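## Setting up your keeper list in Berix

I've run the Fesivcombe keeper league on Berix for six seasons, and this is the bit I get asked to explain most. Grab a coffee, it's a short job once your rosters are in (mine has 238 players across all the clubs, minor leaguers included!).

1. Log in as commissioner and open **League > Rosters**.
2. Pick a club and tap **Keepers**. You'll see everyone on its books, majors first.
3. Tick the players that club is holding on to. The counter at the top goes red if you run over the limit.
4. Set each player's status to **Active**, **Stash** or **Prospect**.
5. Hit **Save club** before you move to the next one — Berix won't do it for you.

**Note:** A prospect who passes your at-bat limit moves to Active overnight. I've set ours at 60, a bit stingy I know, but it stops people hiding a kid on the farm all year.

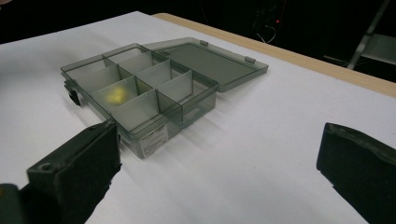

Prospect groups are the next thing to sort out, and I reckon they're worth the fuss. You can group by position, by level or by the year they were drafted, and I go with position every time. Think of a little plastic organizer with its eight compartments in two rows of four: each player sits in one spot and you can find your catchers without tipping out the lot.

6. Open **Prospects > Groups** and tap **New group**.
7. Name it, choose a colour and drag your players across.
8. Tap **Publish** so the other managers can see it.

**Caution:** Deleting a group drops its players back into the free agent pool. I did this in April to the Nimolden club and spent the evening putting their farm system back by hand. Export a copy first, under **Tools > Backup**.

If you're bringing a league over from Lo Presti, do the import before any of these steps. It wipes keeper ticks.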